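Gripper Comparison, Part 2: Opening Width and the Wrist Camera
Module handout, Trevano Robotics Course
Read before the November practical

In Part 1 we compared two controllers with the same arm. Now the arm and the controller stay the same and we study the fingers. Please bring your table of results from Part 1.

The first thing to check is what the wrist camera sees past the fingers. A wide finger protects the part well, but it also hides the corners of the view, and the software must then guess where the tip is.
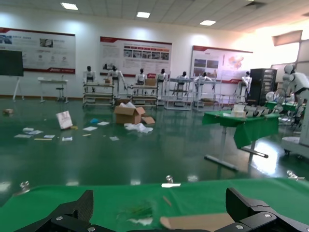
Would it be better to move the camera higher on the wrist? Students in the earlier group asked for this. It gives more view, but the small items become smaller also, and the cable bends more. Try both positions if you have time.

Second, the opening width. For flat cardboard, a wide opening is not always useful. The finger must come under the edge of the sheet, and a thick tip pushes the sheet away. Begin with the fingers spread, go down slowly, and write the height at which the tip touches the cloth.
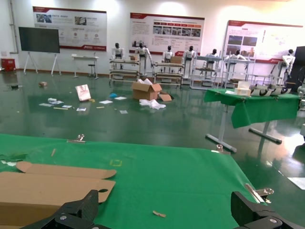
Panicker wrote in the margin of the last version that thin tips should be tested first – they break sooner, and then the spare set can be ordered in time. I agree with this and changed the order of the tests.

Each finger set gets 40 attempts on each item. Do not change the speed between sets. A thin stick and a flat sheet are two different problems, so keep their results in separate columns.
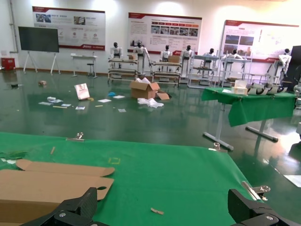

When an attempt fails, write the reason in one or two words: slip, missed, pushed away. Do not write only "fail". The log from the Plalbridge group has 889 lines and we could use only few of them for this cause.

Comments

vetstead_lab: Is the 40 for each student or for each pair?

Reply: For each pair.

Unsigned: Please add the closing force to the table.

Related items
Gripper Comparison, Part 1: Two Controllers
Calibration of a Wrist Camera
Soft Tips and Hard Tips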